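Simulation-first budgeting

Simulation-first budgeting is a way of planning the purchase of robot equipment in which a buyer sets up the job in software before ordering any hardware. It is used mostly by small labs, teaching kitchens and appliance makers, and it has made robot arms a realistic goal for groups that once would never have asked for a quote.

Background

The term comes from a planning guide by Njoroge Urio, written while he was choosing equipment for the Nzioka test kitchen in Tondon. The kitchen had money for 2 arms and a long wish list. Urio argued that the first dollars should go to a good virtual model of the room, which can be changed in an afternoon. A real sink, once it is cut into a counter, cannot!

Method

The buyer starts with a single chore and writes down everything it touches. Clearing dishes at a sink is a popular choice, as it brings in reach, grip, camera placement and awkward edges all at once. Views from several positions are then compared.

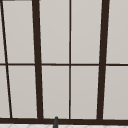
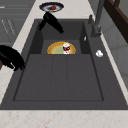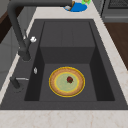
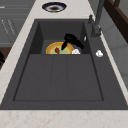 Simulated kitchen, sink area.

Each trial is logged with the arm model, the gripper and the camera position. The Nzioka plan called for 500 trials per layout, enough to show which parts of the wish list were worth paying for. Camera mounts deserve special care at this stage. They are cheap next to an arm, yet a badly chosen one can hold up a whole project.

Budget lines

A typical plan has separate lines for the arm, grippers, mounts, computing, spare parts, safety training and staff time. Urio's guide sets aside 40 percent of the total for everything other than the arm itself, and many readers find this the most useful page in it. The Lirko worksheet, a spreadsheet of 201 rows, follows the same layout and adds shipping and floor repairs. A shorter version called Skamby is meant for schools.

Limits

Software is weakest on soft, wet or slippery things, and a gripper that does well on screen may still need new finger pads on delivery. Most planners hold back a reserve for this and rent an arm for a month before signing. Rental fees can often be credited toward the purchase, so it pays to ask early.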